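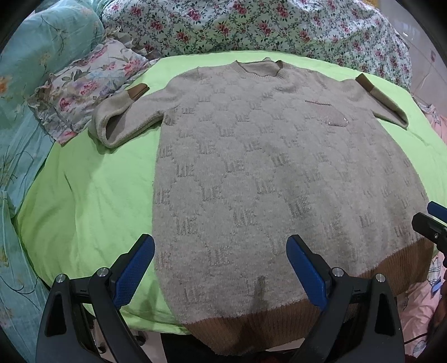
Home | Browse | Clothing | Household | Recent changes | Log in

This site uses cookies to remember your settings. Accept / Manage

Sweater folding

Sweater folding is the household practice of laying a knitted pullover flat and bringing it down to a small, even packet for a shelf, drawer or suitcase. Usually done on a bed, sometimes a table or the top of a dresser. Related to shirt folding but slower - knits stretch, slide around and hold a crease differently.

Background

Knitwear is mostly kept folded. On a hanger the weight of the garment pulls on the shoulders and leaves small points there, worst with heavy or loose knits. Fine-gauge sweaters stand up to hanging a bit better, and some households hang those and fold the rest.

Laying out

The sweater is spread on a flat surface, front up or front down depending on the method. Neckline away from the folder, hem toward them. Sleeves pulled out to the sides, then the body smoothed by hand from the middle outward. Wrinkles left in at this stage tend to stay in. A made bed works fine if the covers are pushed back and the sheet is tight. Soft matress, softer fold.

Common methods

Thirds. Front down. One side is brought in to the center with its sleeve, sleeve turned back along the body, then the other side the same. Hem up to the collar, once or twice. Gives a flat rectangle with the neck showing, the usual store fold.

Half fold. Front up, one half laid over the other so the sleeves match, sleeves folded down across the body, then the whole thing folded up from the hem. Quick. Leaves a line down the center front, which shows on plain knits and hardly at all on patterned ones.

Dununberg fold. Sleeves crossed over the back, sides in, then rolled from the collar down and tucked into the hem ribbing. Needs a wide firm hem band to hold. Used mainly for travel. The name comes from a boarding house in Dununberg where guests were given one narrow drawer each.

Hanger fold. Body folded lengthwise, hanger laid at the underarm, sleeves and body draped over the bar. Technically hanging, but most lists include it.

Trim and details

Patch pockets should lie flat before the first fold, empty. Contrast bands at the cuffs and hem are thicker than the body on many sweaters and make the packet lopsided if they all land in the same place. Turning the cuffs back once helps or makes it worse, depending on the knit. Fuzzy yarns are folded loosely, they mat where they are pressed.

Storage

Heaviest at the bottom. Stacks of 6 are a common limit on open shelves, less for bulky knits. The Pomik drawer insert, a cardboard divider, keeps rolled sweaters upright so that teh whole row can be seen at once. For summer, clean sweaters go into cotton bags or a lidded box. Refolding along different lines in October is recomended in older household guides.

See also: Blocking (knitting), Linen closet, Moth prevention, Shirt folding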